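쿠스투스 공유주방 자주 묻는 질문
최종 수정: 3월 19일

처음 오시는 분들이 같은 질문을 하시고, 오래 다니신 분들도 같은 질문을 하십니다. 그래서 적어 둡니다. 읽고 오시면 전화가 줄어들 것이라는 기대는 작년에 접었습니다.

예약은 어떻게 하나요?
홈페이지 예약창에서 하시면 됩니다. 전화 예약도 받지만, 전화를 받는 사람도 결국 같은 예약창을 열어 입력합니다. 한 번에 최대 12시간까지 쓸 수 있습니다. 12시간을 꽉 채워 김치를 담근 분이 계셨는데, 그 뒤로 다시 뵙지 못했습니다.

취소하면 환불되나요?
이용 시작 16시간 전까지는 전액, 그 뒤로는 절반입니다. 시작 시각이 지난 뒤의 취소는 저희 쪽에서는 '결석'이라고 부르며 환불이 없습니다. 비가 와서, 반죽이 안 부풀어서, 갑자기 의욕이 사라져서 등의 사유는 모두 공감하지만 금액에는 반영되지 않습니다.

몇 명까지 들어갈 수 있나요?
큰 방인 베렐실은 16명, 작은 방인 비베나우실은 여섯 명입니다. 구경만 할 사람도 사람으로 칩니다. 아기도 마찬가지입니다. 아기는 대체로 어른보다 넓은 자리를 씁니다.

문 비밀번호를 잊어버렸어요.
공용 현관은 1631이었습니다. 여기에 적을 수 있는 이유는 지난 5월에 바뀌었기 때문입니다. 지금 번호는 예약 확인 문자에 있습니다. 문자를 지우셨다면 예약창의 '내 예약'에서 다시 받으세요.

조리대에서 바로 반죽해도 되나요?
됩니다. 쓰기 전에 한 번, 쓰고 나서 한 번 닦아 주세요. 밀가루는 마른 솔로 먼저 쓸어낸 다음 젖은 행주를 쓰셔야 합니다. 순서를 바꾸면 풀이 됩니다. 도배를 하실 계획이 아니라면 권하지 않습니다.

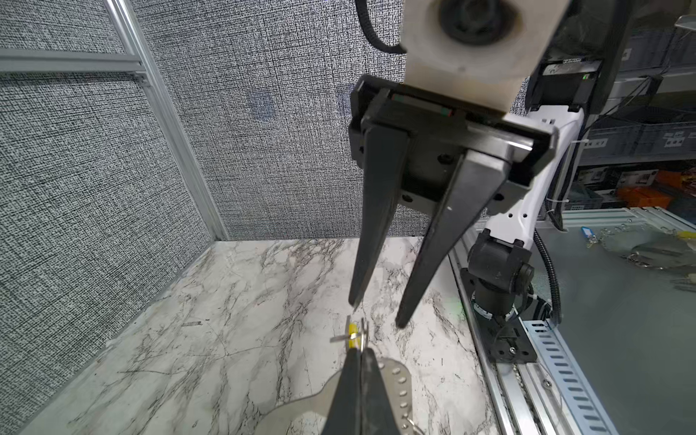 흰색 대리석 무늬 상판

뜨거운 냄비를 상판에 그냥 올려도 되나요?
안 됩니다. 받침은 싱크대 왼쪽 두 번째 서랍에 있습니다. "잠깐인데요"라는 말씀은 상판이 알아듣지 못합니다. 카레, 비트, 강황은 흘리는 즉시 닦아 주세요. 얼룩이 남으면 보증금에서 청소비가 빠집니다.

오븐 온도가 표시와 다른 것 같아요.
맞습니다. 베드나리크라고 부르는 안쪽 오븐은 뒤편이 더 뜨겁습니다. 중간에 팬을 한 번 돌려 주세요. 수리 기사님이 두 번 다녀가셨고 두 번 다 정상이라고 하셨습니다. 저온 건조는 70도부터 가능합니다. 머랭을 구우실 분은 바깥쪽 오븐을 쓰시는 편이 마음의 평화에 좋습니다.

양념이 비치되어 있나요?
소금, 설탕, 식용유만 있습니다. 찬장에 있는 정체불명의 향신료 병들은 이전 이용자들의 유산입니다. 쓰셔도 되지만 맛은 보장하지 않습니다.

음식물 쓰레기는요?
물기를 빼서 뒷문 쪽 전용 통에 넣어 주세요. 튀김 기름은 절대 싱크대에 버리지 마시고, 식혀서 폐유통에 부어 주세요. 조개껍데기와 큰 뼈는 일반 쓰레기입니다.

칼을 가져가도 되나요?
가져오시는 건 됩니다. 가져가시는 건 안 됩니다.

수업도 하나요?
막디 케타니 선생님의 납작빵 수업과 미르사드 게오르기우 선생님의 파이 반죽 수업이 있습니다. 케타니 선생님은 계량을 하지 않으시니 저울이 있어야 안심되는 분은 게오르기우 선생님 쪽으로 신청하세요. 수업료에 재료비가 포함되며, 앞치마는 빌려드립니다.

주차는요?
건물 앞 두 자리입니다. 예약은 안 되고 먼저 온 차가 임자입니다. 만차일 때는 길 건너 공영주차장을 이용해 주세요. 주차 요금은 지원하지 않습니다.

여기 없는 질문은 예약창 아래 문의란에 남겨 주세요. 답변은 다음 영업일에 드립니다.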